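4 Washing and storing microfibre cloths

Kerton looped cloths and towels need washing before first use and after every cleaning job. Wash them apart from cotton. The loops pick up lint and hold on to it, and a linty cloth will leave marks on glass and paintwork.

Before you start, have ready:
a bucket or deep bowl
liquid detergent, without softener
a drying line or airer

4.1 Washing by hand

1. Shake the towel outdoors to get rid of grit and crumbs.
2. Fill the bucket with warm water and add a small capful of liquid detergent. Powder can lodge in the loops if it does not dissolve fully.
3. Push the towel under and leave it to soak. For greasy towels, change the water and soak again.
4. Squeeze the towel along its length. Do not twist it hard, as this pulls the stitching at the hem.
5. Rinse until the water runs clear. Large towels usually need 2 or 3 rinses.

Note: Dark blue towels may give off some colour in the first few washes. Keep them away from white and yellow cloths until the rinse water stays clear.

4.2 Washing by machine

1. Close any zips and take out anything with hook-and-loop tape. The tape will catch on the loops and tear them.
2. Load the towels loosely. A packed drum will not rinse well.
3. Choose a warm wash, no hotter than the temperature on the care label.
4. Leave the softener drawer empty.

CAUTION: Fabric softener coats the fibres and stops them taking up water. If softener has been used by mistake, wash the towel twice more with detergent only.

CAUTION: Never machine wash a towel that has been used with solvent, paint thinner or oil-based polish. Dispose of it as your local council advises.

4.3 Drying and putting away

1. Hang the towel by one short edge, out of strong sun.
2. If you use a tumble dryer, set it to low. Do not iron.
3. Check that the hem and the middle are fully dry – the middle takes longest.
4. Fold flat, or push loosely into a round-topped holder with one end left standing out so that it can be pulled free.

Note: Towels stored damp will smell within a day or so. Rewash them before use.

Section checked by Kiros Shiferaw, 18/11/2021. Replacement towels can be ordered singly or in trade boxes of 200.

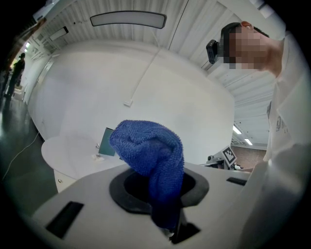 Fig. 4 Blue looped towel in a round opening with a black ring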